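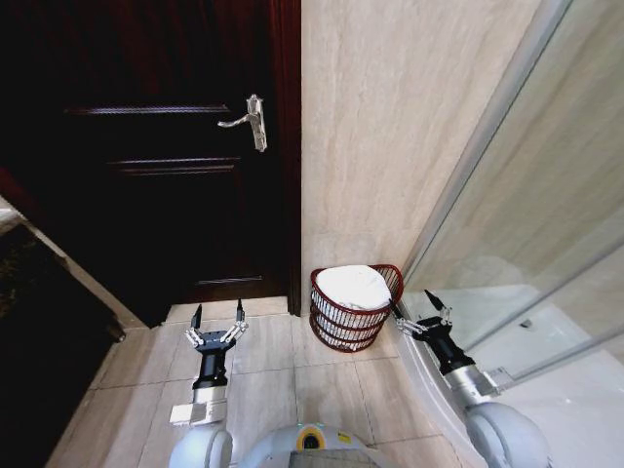
Tia Furnival has cleaned bathrooms for a living for 24 years, the last stretch of them for Kendell, which looks after furnished apartments for people who stay a month or two and move on. She starts in the bathroom every time and finishes there too. The room she is happiest with is a fairly ordinary one: dark wood door with a silver lever handle, beige tile on the floor, marble pattern on the walls, a glass shower. The small red wire wastebasket goes in the corner between the wall and the shower glass, with a white liner folded over the rim. "That's where it lives," Furnival said. "People put it by the toilet, they put it behind the door, one lady put it in the tub at another place. I put it back in the corner."

We talked on Thu 2 March in the Kendell supply room, where she was refilling spray bottles for the afternoon. She kept working through most of it.

The wastebasket was her pick. The company used to buy closed plastic bins with a swing lid, and she asked for them to be replaced. "The lid gets hairspray on it, toothpaste, whatever. You have to wash it inside and out. And people don't push it all the way, so there's a tissue hanging out." An open wire one gets dusted and rinsed under the shower once a month. The drawback is that the liner shows through the weave, so it has to look decent. She uses plain white ones and folds the rim down all the way around. She does not tie a knot in the side to make a big bag fit a small basket. "I've seen it done. It looks like a ponytail."

Her order of work has changed little. She opens the door, props it, takes out the trash and the towels, and shakes the floor mat outside. Then she wets down the shower and puts cleaner on it, and leaves it alone while she does the sink and the mirror. The cleaner gets 10 minutes. "Read the bottle. Mine says 10. If you wipe it off after one, you did the work for nothing, and then you scrub, and then your shoulder hurts."

Most of the questions I had were about glass. Readers write to us about shower glass more than any other part of the bathroom, usually after they have tried something that made it worse. Furnival uses a squeegee and two cloths. She pulls the squeegee from the top down in straight strokes, wipes the blade after each one, and dries the bottom edge with the first cloth. The second cloth is for the metal posts and the rail. She is firm about keeping them apart, and marks the one for metal with a stitch of black thread in the corner.

"The glass is easy," she said. "It's where the glass meets the metal. You get that gray line in there and everybody thinks it's the seal going bad. Sometimes it is. Mostly it's soap." She gets at it with an old toothbrush and a little dish soap in warm water. If the line is still there after a second try she reports it and leaves it for maintenance.

Maintenance is Torquil Geddes, who came in halfway through looking for a roll of tape and stayed for a while. He had opinions on the floor of the shower. According to Geddes, the joint between a shower tray and the floor tile is the thing to watch in any bathroom with a raised base, and the cleaner usually sees trouble there before he does. "Tia will tell me it feels soft," he said. "I go and press on it and she's right." He would like tenants to stop putting their own caulk over the old caulk. He has cut out as many as three layers.

They do not agree about grout. Furnival likes thin grout lines and large tiles and would have them everywhere. Geddes said large tiles are fine until one cracks, and then he has to find a match, and the store has stopped carrying it. He keeps a box of leftovers from every job with the apartment number on the lid. Furnival said the boxes are the reason there is no room for her mop bucket. This seemed to be an old discussion.

On floor cleaners she had less to say than I expected. She sweeps first, or vacuums if there is a lot of hair, then mops with warm water and a small amount of neutral cleaner. On light tile too much cleaner leaves a film, and the film picks up footprints. She works backward from the shower toward the door and does the threshold strip last, by hand. The mat goes back when the floor has dried.

The door takes longer than people think. Wood doors with raised moldings hold dust along every top edge, and in a bathroom the dust gets damp and sticks. Furnival goes along each molding with a dry paintbrush and follows with a cloth that has been wrung out hard. Then the handle, both sides, and the long plate behind it. "Fingerprints on the plate. Nobody grabs the lever clean, they slide into it." On dark wood she stays away from polish. A coworker, Berkay Ersoy, once went over a whole set of doors with an oil polish he had brought from home, and they were sticky until October.

I asked what a person should buy if they were setting up from scratch. She thought about it and said a squeegee with a blade that can be replaced, a stack of cloths, a toothbrush, a bottle of neutral cleaner, and liners that fit. She buys the liners in boxes of 100. She would skip anything scented. "If it smells like lemons the guest thinks you're hiding something."

She also said to buy fewer mats. One is enough for most bathrooms, in a dark color with some pattern to it, and it should be light enough to shake with one hand.

Kendell now has a printed sheet for new cleaners, written up from her notes by Jinlong Kang in the office. Furnival thinks it is a good sheet, though she would have put the part about drying the metal higher up. Kang left out her rule about wastebaskets. She adds it in pen before she hands the sheet over: corner, liner folded, nothing under it.

Her next job was across town at one, and Geddes still had not found the tape. She told him it was in the box marked with his own handwriting, under the tiles.

Interview by Trevor Tapley

Home Kitchen Bath Laundry Repairs Letters Archive Subscribe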